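The Long Way to a Rated Game

Wekesa Kirui learned chess on a board drawn in ballpoint on the back of a seed sack. He was 17 before he played with a clock. By then he could beat everyone on his street, and he assumed that meant he was good.

His first tournament changed his mind. He lost all 6 games, two of them on time.

"I had never written down a move," he says. "They gave me a score sheet and I put my name on it and left the rest blank."

Small-town chess still runs on people like Kirui, who now teaches the game four evenings a week in a hall above the Zorent hardware store. The entry fee for his July open is 200 shillings. Last year nearly 400 players signed up, and the first round started two hours late while he hunted for more tables.

Rehema Muriithi drove the regional circuit for years as an arbiter. She says the players have changed less than the openings have. Children arrive knowing twelve moves of theory from their phones, then have no plan on move thirteen. Older players grumble about the phones and play the same defense they played at school.

Muriithi carries a spare set in her car -- weighted pieces, a roll-up board, a bag of extra queens. Pawns go missing most often. She once watched a final decided with a bottle cap standing on h7.

Money is the steady problem. Travel to a rated event can cost more than first prize, and a player without a rating gets paired low and learns slowly. Kirui has started sharing rides from the Stidatier bus stop, with the strongest juniors going first. His best student, a girl of eleven, plays endings faster than he does. He has stopped giving her hints.

He closes each evening with rook endings, and most of the beginners leave before he is done.

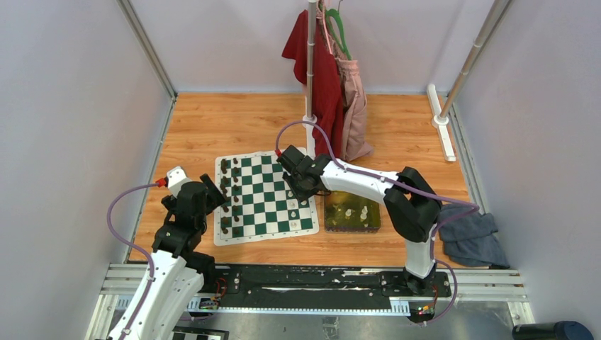
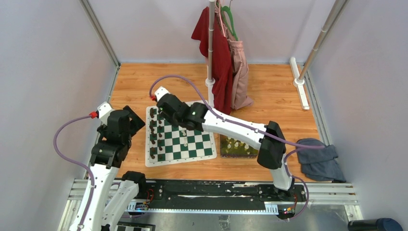
Green-and-white chessboard on a wooden floor, both photos.

Contact the editors | © 2023 Grurkix Magazine | Back to top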